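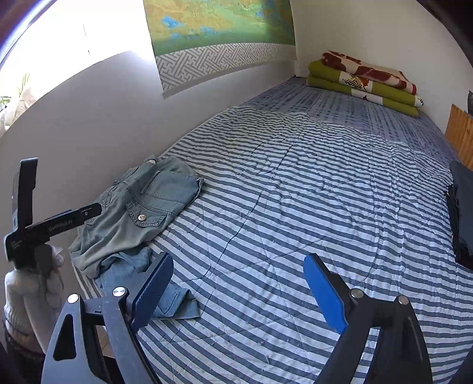 A bed with a striped quilt, folded bedding and two denim garments.

Pidside Bedding Drive Adds Denim to Its List

The Pidside household textile drive will take denim clothing as well as bedding this June, organizers said. The change applies to all drop-off points in the district, including the one at the Matlala community hall.

Last year the drive collected 4,000 items. Nearly all of them were sheets, quilts, blankets and pillowcases, which were the only things on the printed list. Residents brought jeans and denim jackets anyway, and staff at the hall had to send them home again.

"People clear a bedroom in one go," said Johannes Naidoo, who coordinates the drive. "They strip the bed, they find the clothes that have been lying on it for a week, and they want one bag and one trip. We kept turning away half the bag."

Denim will go to Jarnness, a repair workshop that cuts worn garments into patches and panels. Pieces that are still fit to wear will be put out on the free rail at the hall. Buttons, rivets and zippers should be left on, as the workshop removes and reuses them.

Bedding is handled as before. Thin quilts and flat sheets in good condition go to families on the district's housing list, and the rest is passed to Pranden, which shreds it for padding. Stains are acceptable on items meant for shredding. Damp or moldy items are not accepted in either group.

Naidoo asked residents to fold bedding flat and tie each set with string or a strip of cloth. Quilts should be shaken outdoors first to get rid of lint and hair. Denim can be bagged without folding, but pockets must be emptied. Sorters took 56 sets of keys out of donated clothes and pillowcases at the hall last year, and 11 of those were never claimed.

Patterned and mismatched sets are welcome. "We get asked if the sheet has to match the quilt," Naidoo said. "It does not. Most beds I know have stripes on top and something else underneath."

Each household may bring up to 80 items. Larger loads, such as those from guesthouses or estate clearances, need to be arranged ahead of time at the hall desk. Pillows, mattress toppers, electric blankets and curtains with metal hooks remain off the list.

The hall will be open for drop-offs from 9 a.m. to 4 p.m. during the drive. Bags left outside after closing will not be collected until the next morning and may be thrown out if it rains.

A pickup service is available for residents who cannot carry their bags to the hall. It served 749 addresses last year. Requests can be made at the hall desk or by returning the card that comes with the June water bill.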